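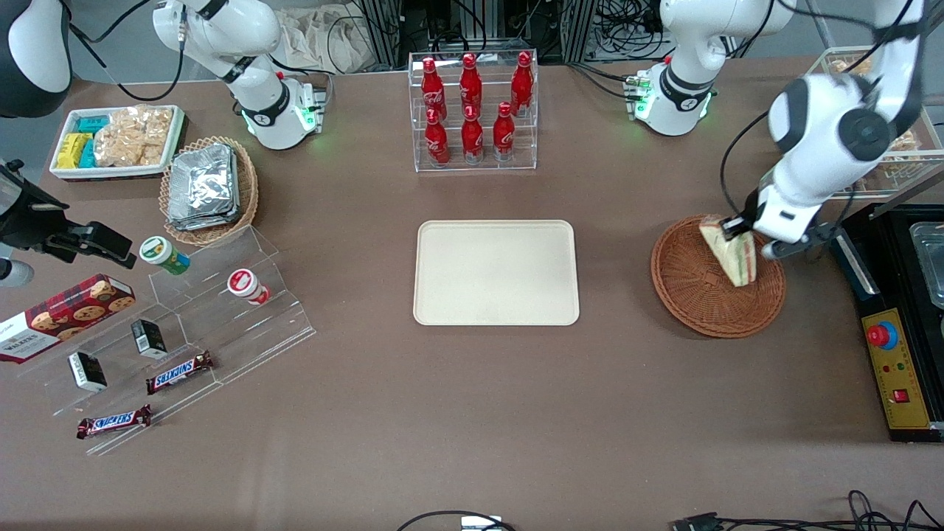
A sandwich wedge and a round wicker basket, with drinks and snacks on the table.

The Return of the Shared Lunch

In Pridstead, the midday meal was for many years a matter of public arrangement. The town's mills closed their gates at noon, the shops on Vusden Road drew down their blinds, and families walked home to eat. By the time the last mill shut, the habit had already weakened. Offices kept shorter breaks, schools staggered theirs, and lunch became something taken alone at a desk or in a parked car.

The Pridstead Lunch Scheme was set up to see whether the older custom could be brought back in a form that suited working people today. It began with 2 halls and a small grant from the district council. There are now 13 halls taking part, from the chapel rooms at Unley to the former tram depot beside the river, and 2,000 residents hold a card which allows them to book a place at any of them.

The rules are short. Doors open at noon and close at two. Food is cold, apart from soup between October and March. Each hall chooses its own bread and fillings, but every table must offer at least one dish without meat, and all of it must be passed by hand from one diner to the next. This last rule caused some disagreement when the scheme was drawn up. It was kept on the advice of the halls themselves, which reported that people who had passed a plate were more likely to speak to one another.

Sandwiches remain the most requested item. Egg and cress leads at Unley, while the depot has a following for cheese and pickle on brown. The Kpodo bakery, which supplies several of the halls, delivers its loaves unsliced at the request of the kitchens, where the bread is cut shortly before serving.

Costs have risen, and the scheme has not been able to avoid passing on part of the increase. A yearly card now stands at £49, with a reduced rate for pensioners and apprentices. Some members have asked for evening sittings. The halls have resisted, as most are already let to choirs, dance classes and evening schools.

A wider question concerns employers. The scheme works best where staff are given a full hour, and many are not. Two firms on the Vusden Road estate have agreed to lengthen their break for a trial period, which will run until July. Their staff will be asked whether they used the time to eat in company, and the replies will be published in the autumn edition of this magazine.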